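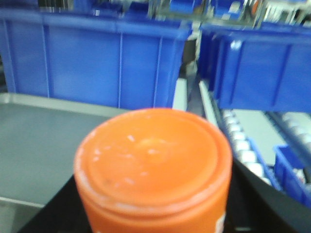
Orange tub, grey metal tray, blue storage bin. Packing bench, Pastix.

Colour first, labels second. That is more or less the whole system at Pastix, a small packing business run by Dayana Cervantes out of a unit on the Galtanen estate, and it took her two moves and one very bad July to arrive at it.

The bad July first. An order for 400 tubs of throat pastilles, four flavours, all in the same white tub with the same white lid. Labels did the telling apart. Then somebody stacked a pallet with the labels facing in, and half a day went on turning tubs round. "I was so cross I bought coloured ones that night," she says. "At full price. Didn't even ring round."

So now ginger and honey goes in orange. Plain lids, screw down, nothing printed on top. The lids scuff - she knows, she has had emails about it - and she has stopped minding. A scuff isn't a crack. Cracks go back to the supplier, scuffs go out.

Bins are blue. All of them, whatever they hold, becuase blue is what the wholesaler at Furtună had 150 of in the yard and she got the lot for less than the van hire. Ribbed sides, good and stiff. She'd looked at clear ones before that, liked the idea, then leant on one in the shop and felt it bow.

Trays are the bit she gets keen about. Metal, with a raised rim, and always the tray between the tub and the bin, never tub straight to bin. The tray is where you look. Lid on square? Label flat? Seam even all the way round? Then it moves on. Takes a few seconds and has saved her, she reckons, some 300 returns since the spring.

Wiping down happens at the end of each order and not at the end of the day. Warm water, drop of washing-up liquid, dry cloth. Sugar dust gets everywhere otherwise. It gets in the lid threads, then the lids stick, then a customer writes in about her wrists.

Not everything has worked. A hanging rack for rolls of tape - down within the week. A whiteboard, ignored. A set of stacking drawers called the Wostitance, bought second hand, lovely runners, drawers an inch too shallow for a tub stood upright. Those are at home now with her knitting in.

If you're setting up a bench of your own her advice is short. Buy the tubs before the shelves. Measure a tub with its lid on, then measure the shelf, then buy. And leave a gap at one end of the bench for the thing you forgot, as there is allways a thing.

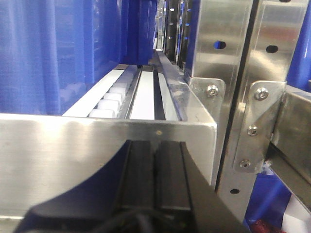

Can you reuse plastic tubs once the sweets are gone?

They're fine for dry bits such as buttons, screws or seeds, once washed in warm soapy water and left open overnight. Keep strong-smelling things out if you want to use the tub for food again, as the plastic holds on to the smell.

Pastix is taking orders again from November 28, 2020, ginger and honey first, the other three flavours when the new lids come in.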